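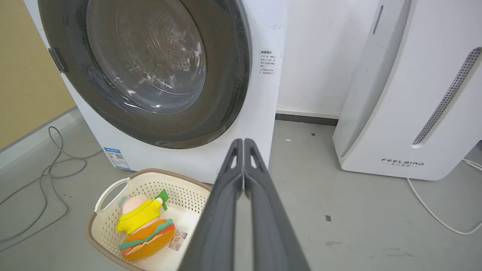
Setting up the laundry station

These tips come from the home-tasks group at the Harkar robotics club. We practice on one job at a time, and since February the job has been laundry: basket to washer, washer to basket. Most of what follows is about the room and the load. The code notes are on a separate page.

Put the basket in front of the washer, a little to the left of the door. The arm comes in low, and the rim is the first thing the fingers can hit. Mark the basket's corners on the floor with tape so the next team starts from the same place.

Start with a plush toy. Towels fold over on themselves and shirts slide out of the grip. A soft toy keeps its shape and gives the fingers something to close on. The burger toy works well – the yellow top stands out against a cream basket. Aim for the thick part of the body and stay off small pieces like the leaf.

Check for tags and cards before a run. A loose one can come up with the toy and end up in the drum.

Line up the fingers before you lower them. Bring the tips nearly together, stop above the basket, look at the wrist camera view, then open and go down. Meron Moges wrote this into the Galtus checklist after we bent a fingertip on the rim.

Lower slowly for the last 100 mm. We use speed setting 20 there and 400 everywhere else. If you are testing a new grip, use 20 for the whole move.

Watch the door glass. It throws reflections, and the vision program can take a reflection for something in the drum. Turn off the lamp nearest the washer and take a new reference picture whenever the lights change.

Get cables off the floor. This is the one we are worst at. Coil the slack and tie it against the wall, including the cord on the air purifier. A base wheel will climb a cable and tilt the arm enough to spoil the reach.

Sweep first. Specks on a light floor show up as objects if the filter is set too fine.

Keep the washer switched off at the wall during practice. Doors are opened and closed by hand until your team has passed the basket test.

For the Lasport meet, each team gets 600 seconds, and resetting the basket counts against the time. Practice the reset too – two people, one on the basket and one on the stop button.

Send corrections to Leonora Baluyot, or write them on the sheet by the Marquez bench.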